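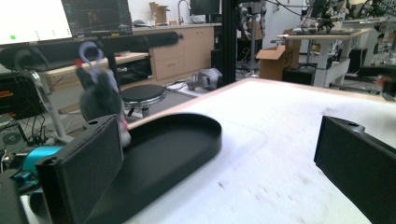

## An Open Day at the Nevon Workshop

On 03/09/2019, the Nevon workshop opened its doors to the public for the second time. The first such event, held in July of the previous year, was limited to members of the trade. On this occasion any resident of Mfinanga could attend, and over 30 did so before noon.

The program was a modest one. Visitors were received at the counter, given a short account of the work, and then invited to stand near the white table where the handling trials are carried out. The subject of the day was small, soft goods, which remain hard for machines to grasp. A rigid part keeps its shape when held. A plush toy gives way under pressure, turns on its clip, and may present a different side each time it is approached.

For the trials the workshop uses a two-fingered gripper and a plain black tray. Each attempt is entered in a log under the name Skotora, which is also the name of the wider project. The log held 2,465 entries on the morning of the visit, and guests were free to read the pages on request. Failed attempts are recorded in the same detail as the others, a practice the workshop has followed from the start.

The part of the program that drew the most questions concerned hanging goods. Shops rarely lay a keychain flat – it is shown on a hook or a bar, where it can swing. To take it down, the fingers must meet on either side of it and close without pushing it away. The workshop has set out this task with a Kuromi keychain, hung by its lavender clip from the crossbar of a black stand, with the tray beneath. Members of the staff explained how the approach is planned and why the speed is kept low. They also spoke openly of the limits of the present method, above all where several items hang close together. 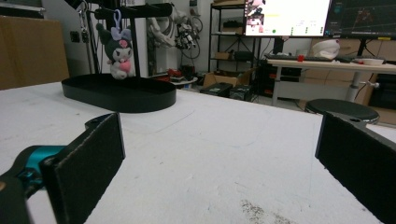 Kipchumba Okoth asked whether the same fingers could serve in a stockroom, where goods are packed tightly and the light is poor. The staff replied that this had not yet been tried. A joint study with Kuva, a storage firm, is planned for the coming year, and its findings will be placed in the public reading room.

The afternoon session was given over to schools. Pupils were shown how a grasp is described in writing before it is attempted, and each group prepared a short plan of its own. The plans have been kept and will be returned with comments.

Those wishing to attend the next open day should write to the Nevon office. Places at the table are limited, and groups are asked to state their number in advance.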